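Workshop Notebook, Ulero Manipulation Laboratory
Wednesday, April 10, 2019
Entry by Rajitha Debnath. Copies to Mavis Kapoor and Ezekiel Mbeki.

Subject: working rules for the block-pushing table, second revision

The first revision was written for a single operator and no longer covers the way the table is used. The rules below replace it from today. They remain in force until the review in May, when Delphine Abernathy will compare them with the general safety procedure for the Lyons building.

1. The speed limit in manual mode is 300 mm per second. It is set in the controller and may be changed only by the person named on the cell sheet.

2. The tip of the rod is to clear the board by 5 mm at the lowest point of travel. Clearance is checked at the four corners and at the center before the first run of a session. A corner that fails is entered in the log with the reading, and the board is shimmed before work continues.

3. Blocks are placed by hand only with the arm stopped and the enable switch released. Reaching past the rod to straighten a block is not permitted, however small the correction.

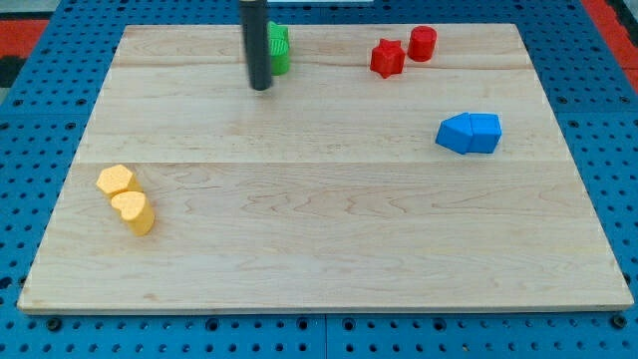 Does a paused program count as a stopped arm?
A paused program may resume on a software command, so it is treated as motion. The arm counts as stopped when the enable switch has been released and the pendant shows drives off.

4. Starting layouts are to vary. Same-colored blocks may start side by side or apart, and the operator should not fall into the habit of returning each color to a favorite corner. Jalen Haverford found this in the Baltus runs, where the yellow pieces began on the same side in 6 consecutive sessions. Those sessions are kept but marked.

5. A block that leaves the board ends the run. It is not to be put back and the run continued. The log entry reads "off board" with the color and shape – no further comment is needed.

6. The board is wiped with a dry cloth at the start of each session. Itby cleaning spray has been withdrawn from this table after it changed how the blocks slide.

Open points

Ezekiel asks whether rule 2 should be tightened for the shorter blocks. I have no objection, but the present shims do not allow a finer adjustment. Left as written for now.

Mavis requests that the operator's initials appear on every log line. Agreed – the new log sheets have a column for it. Old sheets to be used up first, with initials in the margin.

Corner check this morning: three corners within limit, rear left low. Shimmed and repeated, all within limit. Next check due after 8 sessions or after any change of tool, whichever comes first.

R.D.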